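OK so I finally emptied the storage unit in Skasville, and I have thoughts. Thread, because my sister says I can't keep texting her one line at a time.

First thing: I've been paying for that unit for 25 months. I went in thinking there were maybe two loads of stuff in there. It took me and Adom Akpalu (bless him and his truck) the entire day and most of the next morning.

Most of it was my grandfather's workshop. He made toys and puzzles and little stacking games for every kid on the block, and he kept every offcut, every jar of screws, every stir stick. All of it mixed together in grocery bags.

My plan was one bin per kind of thing. Screws, brushes, blocks, string, "I don't know." The "I don't know" bin filled up before lunch.

Can I talk about bins for a second? I bought the cheap see-through ones from Bidodeck two years ago and every single lid has cracked. Every one! The beat-up old open ones are still going strong, scuffs and stains and all.

I've gone off lids altogether. If I can't see into it from across the room I will never put anything back in it. Chun-yin Tsai told me this back in February and I argued with her for an hour. She was right, fine, it's in writing now.

Also, shallow layers. Once blocks are piled three deep you're just digging, and the one you want is always on the bottom.

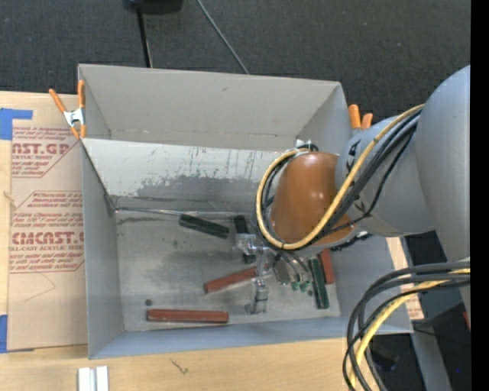

And I know people love to sort by color. I tried it, I really did. Green ones over here, reddish-brown ones over there, very pretty for one evening. Then the kids next door came by and it was all one heap again, and you know what, they played longer with the heap.

So now it's by shape. Long skinny blocks together, cubes together, anything round in its own tub so it doesn't roll off and end up under the couch. Color can do whatever it wants.

Six long ones is a good handful for a small kid, by the way. Enough to build a little fence or a bridge, and they can put them all away without a meltdown. I put out six and keep the rest on the shelf.

Somebody asked how I clean old painted blocks. Damp cloth, drop of dish soap, wipe, dry right away with a towel. Don't soak them! I soaked a batch once and the paint came up in bubbles and I felt terrible for a week.

The bins themselves I just scrub. Those gray drippy marks down the sides of old ones mostly don't come off and I've made my peace with it. It's a bin.

Other finds, in no order: 525 wooden clothespins (Adom counted, I did not ask him to), a Kwofie hand drill that still turns, a coffee can of keys to nothing, and a note in my grandfather's handwriting that just says "not this glue."

I am keeping the note. It's going over my workbench.

The hand drill I'm on the fence about. I'd use it maybe twice a year, but it feels so nice in the hand – heavier than you'd think, and the crank is smooth as anything. If anyone knows how old the Kwofie ones with the red knob are, tell me.

Clothespins are up for grabs if you're local. Seriously, take a hundred. Take two hundred. I have a clothesline that holds maybe thirty.

Next up is the brushes, and I'm dreading it – half of them are stiff as a board and I already know I'm going to try to save them all. Send tips if you've got them, I'll be at it all weekend.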